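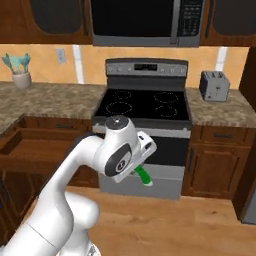 Penry Oven Door Seal, Universal Fit

Sold by the length, with corner clips. Cut to size at home.

The box says "universal." We tried it on the ranges that come through our Wusdale shop and would call it "most." If your door has a groove for the seal, skip this page and order the push-in type. The Penry only works on doors that take clips.

The maker also claims a new seal will cut your cooking times. Maybe, if the old one was hanging off. Frans Mertens swapped a tired but whole seal on his own range and his Thursday roast took as long as it always had. What did change was the heat leaking out at the top corners, and that alone may be worth the money if your control knobs get too warm to touch.

Length: 78 inches
Temperature rating: 306 C, according to the maker. We have no way of checking that.
Clips: supplied, four corners
Color: gray

The packet promises "1,000 hours of baking." We don't know who sat through them. The first one we fitted lasted about 100 bakes before it went stiff along the bottom edge - fair for the price, but hardly a lifetime part.

Fitting
Switch off at the breaker and let the oven cool. Unhook the old seal and keep it until the new one is on. Start at the bottom center, so the join ends up where the least heat escapes. Don't stretch it. Mali Morgan did, and it pulled back short by the weekend.

Not for self-cleaning ovens, whatever the Nakcombe catalog says.

Returns accepted uncut only. Ask for Mali at the parts counter.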